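Tiempo de lectura: 1 min

Quiénes somos

Nustell es una lavandería de barrio. Empezamos con dos lavadoras de segunda mano y un local que olía a humedad, en la calle Bureck. Ahora somos 8 personas y lavamos unas cosas rarísimas: cortinas de teatro, fundas de sofá, el traje de comunión que lleva tres primos encima.

Recogida a domicilio desde mayo. Se pide por teléfono antes de las 5 de la tarde y pasamos al dia siguiente. Bolsa pequeña, bolsa grande, edredones aparte. Planchado solo si se pide, que luego hay lios.
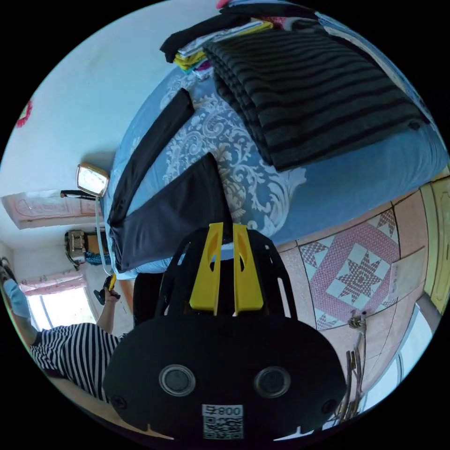 Lo de los hoteles vino después. Primero el Juston, 189 habitaciones, un susto. Casi decimos que no. Tuvimos que cambiar la instalación eléctrica y comprar la calandra, que todavía estamos pagando. Luego el restaurante Nikolaidis, manteles blancos, aceite, vino, de todo.

Seguimos con los clientes de siempre, eh. Unas 400 familias en la lista y la ficha de cada una hecha a mano: quien no quiere suavizante, quien es alérgico, quien lo quiere todo en percha.

No hacemos cuero ni alfombras. Tampoco tintes, por favor no insistan.

Estamos en el local de siempre, puerta verde, timbre de la derecha. El de la izquierda es del dentista.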